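Looking after the two-arm cell
Speaker notes, Imelda Lagman, Stasten workshop day

Slide 1: Who I am
Say name and job. I keep the paper-handling cell at Stasten running. Notburga Eder built most of it and has the spare parts list, so send her the parts questions.
The talk is on upkeep. Nothing on training or software today.

Slide 2: What the cell does
Two arms, one table, flat goods: cards, folded paper, envelopes. Thin stuff is harder on the grippers than boxes are. A jaw that sits slightly off will still pick up a box. It will miss a card, or crease it.
Mention the Tranton order here. 200 cards in the test batch, 151 went through before the first stop. The cause was a loose jaw screw on the left.

Slide 3: Layout
Arms stand left and right and work toward the center of the table. Each has a small camera on a white bracket above the gripper. If you bump a bracket, redo the camera check before running anything.
Point out the cable loops over the arms. Leave that slack alone. We tied it down once in April and the wrist pulled on the connector every time it turned in.
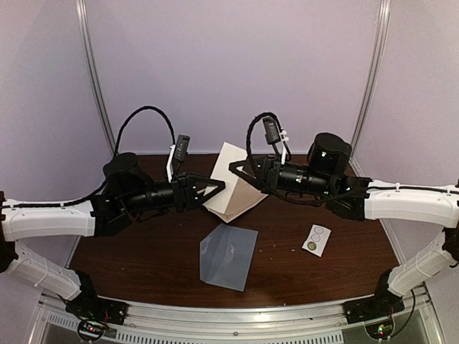

Slide 4: Start of shift
Wipe the table with a dry cloth. No spray near the boards.
Look at the lights on both boards before you move an arm.
Open and close each gripper by hand control, five times. Listen for a click.
Check that the jaw tips meet. Use the feeler card, the thin one.
Run one fold at low speed. We use 60 percent, then go to 70 if it looks clean.

Slide 5: Cables
Most of our faults are cables. Check the clips along the white links first, then the plug at the wrist. Push the plug in with your thumb, don't wiggle it.
If an arm drops out partway through a move, cut the power before you reach in. Say this twice.

Slide 6: Changing a jaw
Power off. Support the forearm with the foam block. Two screws, then the jaw slides out.
Mark left and right with tape before they go on the bench. I have mixed them up.
After the change, redo the tip check and the low-speed fold.

Slide 7: Questions
Someone will ask about the Zürcher jaws. We have a set and have not fitted them yet. Notburga can bring them to the afternoon session at 3.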